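Laundry room hours at Nernach House

The residents' laundry at Nernach House will keep longer hours from September. Doors will open at 7 am and close at 8 pm, including on public holidays.

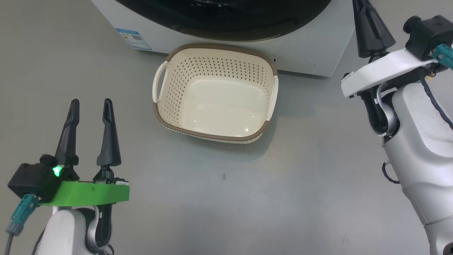

Housing and Facilities

The change follows a survey of the 80 households in the building, many of whom asked for evening access. The price of a wash is unchanged. Bookings may be made up to 16 days ahead at the Plodelen Street office or by telephone. Residents who cannot attend a booked slot are asked to cancel it so that it can be offered to a neighbour.

Items left behind will be kept at the office for 20 days. Please label bags and baskets with a flat number.
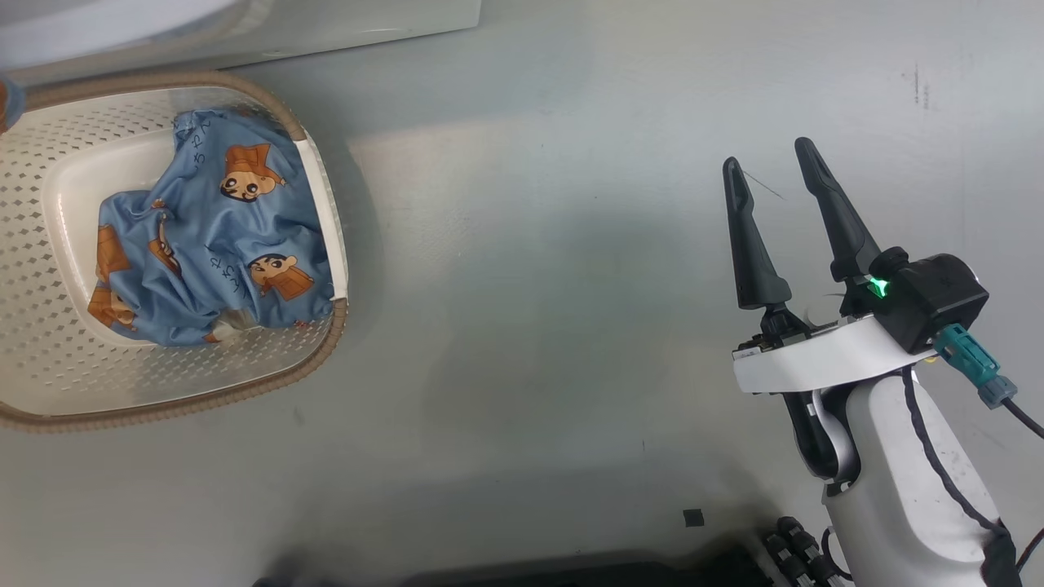
Children's prints and other coloured items are best washed at a low temperature.

Keith Entwistle remains the contact for bookings. Questions about charges should be sent to Wiroj Panyasiri in the accounts section. Copies of the new timetable are available in large print on request.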